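Hi Chanida,

September's report, a little longer than the last one because there's more to tell! Short version: the shelves are up, the sorting is most of the way done, and we have money left. The long version is below, so get a coffee.

## Where we are

When you signed off on the $3000 for the pantry room at Phromma, the plan had us finished with sorting by the end of this month. We're not quite there. We've gone through 1569 items so far (Nantana keeps the tally in a spiral notebook and I copy it into the spreadsheet on Fridays), and what's left is mostly the back closet, plus whatever Hilletau sends over in their last delivery. I'd call it another two weeks if people keep turning up the way they have been.

The room itself looks so much better. You remember what it was like when you came by in the spring, with the boxes stacked up against the radiator and the folding chairs in front of them? All of that is gone. The chairs went downstairs, the radiator has breathing space around it, and you can walk from the door to the window in a straight line. I did it several times the first day just for the pleasure of it.

## Shelving

Jallwood delivered the units a week late and one of them came with the wrong brackets. Thongchai called them, they were nice about it, and the right ones arrived the next morning. He and Charoen Khunthong put everything together over two evenings. (We have two Charoens on this project, so I'm using last names. Charoen Sukprasert is the one doing the labels.)

The deep shelves along the long wall are for heavy things: cans, rice, oil, flour. The shallow ones by the window hold small boxed goods, tea, crackers, spices, baking bits. I wanted it the other way around at first and Thongchai talked me out of it, and he was right, the window wall gets warm in the afternoon but the long wall is where the floor is level. Oil is on the bottom shelf at the far end, away from the sun.

## How the sorting works now

We changed this halfway through, so it's different from what I described last time. We used to sort by category first and look at dates later, and we kept handling everything twice. Now each item comes out of its crate and goes on the table, somebody finds the date, and it gets a colored dot before it moves anywhere else. Green is fine for six months or more, yellow is use soon, no dot means it goes in the discard bin. So much faster. We did 132 items last Saturday before lunch with only three of us there, and that included a long break when the Hilletau van showed up early and we all had to go carry crates.

The slow part is still the small cartons. Cans are easy, the date is on the bottom nearly every time. With cartons it can be on a flap, on the base, along a seam, or stamped so faintly you have to tilt it toward the light. Nantana brought in a magnifying glass from home and I laughed at her, and now I use it more than she does.

We've also settled the argument about how cartons sit on the shelf. Tall skinny ones stand upright, spine out like books, so you can get more of them in a row and still pull out the one you want. Wide flat ones get stacked, no more than four high. Charoen Sukprasert made a little drawing of this and taped it to the end of the unit, and so far everybody's following it.
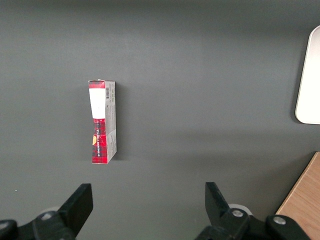

Barcodes are the other thing I wanted to bring up. Your office asked if we could scan items in rather than writing them down, and we tried it for a week with the Provumton app on Thongchai's phone. It's good! It reads most packages right away. Where it struggles is with donated goods that aren't in its catalog, because then you have to type the whole name in and pick a category from a very long menu. For now we're scanning what scans and writing the rest in the notebook. If you'd rather we pick one method and stick to it, tell me soon, before the closet gets opened up and we have a whole new pile on our hands.

## Money

Shelving, brackets and wall anchors took the largest piece, and I've attached those receipts. Clear bins were the next biggest. We bought 60 of them, which sounded like a lot to me when Nantana put the order in, but only a few are still empty. Dots, markers, tape and a step stool made up the rest. The step stool wasn't in the original budget. I hope that's okay, the top shelf is out of reach for everybody except Thongchai.

There's still a bit to spend and I'd like to put it toward a second work table. The one we have is fine for two people. With three you're bumping elbows and things get set down in the wrong group, and then somebody (me, usually) puts a yellow dot on something that was already done.

## Next

- Back closet, all of it
- Last Hilletau delivery
- Labels for the window shelves
- Swap the light bulb over the door for a brighter one
- Walk the kitchen crew through the dot colors

Could you let me know on the table, and on the scanning? And if you want to come see the room, mornings are best, we're usually in by nine and the good light is gone from that side by two. I'll send the updated spreadsheet separately once I've caught up with the notebook.

Thanks so much for all of this, and for being patient about the bracket thing.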